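Zunwood Guest House
Frequently asked questions

Where are you and how do I find the house?
We are at 117 Makokha Road, on the side of the hill, after the petrol station and before the school. The gate is green and has the name on it. Many map programs send people to the back lane, where there is no entrance. If you arrive at the back lane, please turn around and take the first road on your left.

What time can I check in?
From 2:00 in the afternoon until 9:00 in the evening. If your bus is late, please call Halima Owino at the desk and she will wait for you. We do not charge extra for this, but we ask for the call before 8:00.

And check out?
Until 10:30 in the morning. You can leave your bags in the office the whole day. The office is locked when the desk is closed, so please collect them before 9:00 in the evening.

Is breakfast included?
Yes, for all rooms. It is served from 6:30 to 9:30. There is bread, eggs, fruit, porridge and tea or coffee. If you leave for the mountain very early, tell us the evening before and Idrisa Mwakyusa will prepare a packet for you to carry.

Can I cook my own food?
Yes. The guest kitchen is on the ground floor and it is open to everybody until 10:00 in the evening. You will find two gas burners, a refrigerator and the usual pots. Please write your name and room on the food you put in the refrigerator. Food without a name is thrown away when we clean.

Do I need to bring plates and cups?
No, you can use ours. They are plastic, so you can also take them to the garden without worry. We only ask that you wash them after the meal and do not keep them in your room for the night. 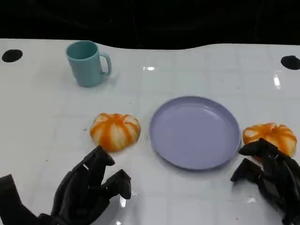 Mug and plate in plastic, for guest use.

Is the water safe to drink?
The water from the tap is good for washing and for brushing teeth. For drinking, please use the filter in the corridor. You can fill your own bottle there any time and it costs nothing.

Is there hot water all day?
The water is heated by the sun, with an electric heater for cloudy days. In November, when we have much rain, it is best to shower in the late afternoon. If your shower stays cold for more than a few minutes, please come to the desk.

Do you have internet?
Yes, in the rooms and in the garden. It is enough for messages and for mail. For long video calls the dining room is the best place. The password is on the paper you receive with your key.

Can children stay?
Children are very welcome. Under five years they stay free in the bed of the parents. We have one baby cot, so please ask for it when you book.

How do I get to the Etham trail?
The minibus stops at our gate at 7:10 and the ride takes 70 minutes. Rasmus Vaher, who runs the house together with me, keeps a map of the trail at the desk and can explain which parts are muddy.

Can I cancel my booking?
You can cancel without cost until three days before arrival. After this we keep the price of one night.

Who do I contact with other questions?
Write to the desk through the contact form, or ask for extension 161 when you call. We answer every message, usually the same evening.

Mwajuma Mutiso, Zunwood Guest House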